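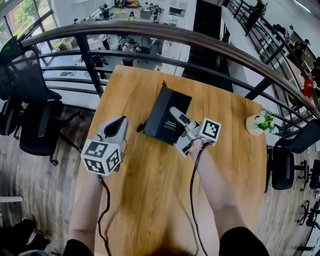
Meeting room humidity: results from the first heating month

Zondine finished moving its Andbridge office to the new ventilation schedule at the start of October. This item covers the readings from the meeting rooms and the changes that will apply through the winter. The open-plan floors are on a separate air handler and will be reported in the next issue.

Relative humidity in the meeting rooms dropped faster than the design model predicted once the heating circuit came on. The model assumed a continuous fresh air supply at the minimum rate. In practice the dampers opened fully each time a room was booked, whether or not people were in it, and brought in cold outside air that dried out as it warmed. Booked but unused rooms were therefore the driest in the building.

The control logic now uses carbon dioxide concentration in place of the booking calendar. Dampers stay at the minimum position below 567 parts per million and open in steps above that point. The old calendar trigger remains in the software but is switched off. Fan run time across all meeting rooms fell from 3,050 hours to 1,460 hours when the new logic was run against last winter's logs. Actual savings will be smaller, as the logs include several weeks when the sensors on the north side reported a fixed value.

Wood furniture was included in the review at the request of the Savadside office, where two tabletops opened along a glue line last winter. Solid wood moves across the grain as its moisture content changes, and very little along it. Most seasonal damage comes from fasteners that do not allow for this movement. Screws through slotted brackets should be snug but able to slide. Tightening them hard in a dry month is a common cause of splits later on.

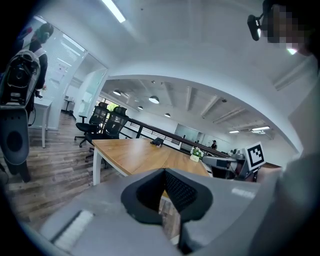

Table and potted plant in a meeting room.

Plants have no measurable effect on humidity in a room with mechanical ventilation. They may stay where they are, but please keep pots on a saucer and clear of supply grilles.

Settings in force from October 22, 2021:

Target relative humidity: 40 percent, with a low alarm at 30 percent
Heating setpoint, occupied: 70 degrees
Heating setpoint, unoccupied: 64 degrees
Sensor calibration interval: 14 weeks

Portable humidifiers are not permitted in rooms with a ceiling sensor. They raise the local reading and cause the central unit to cut back for the whole zone. Rooms that feel dry or stuffy should be reported through the facilities form, with the room number and the time of day.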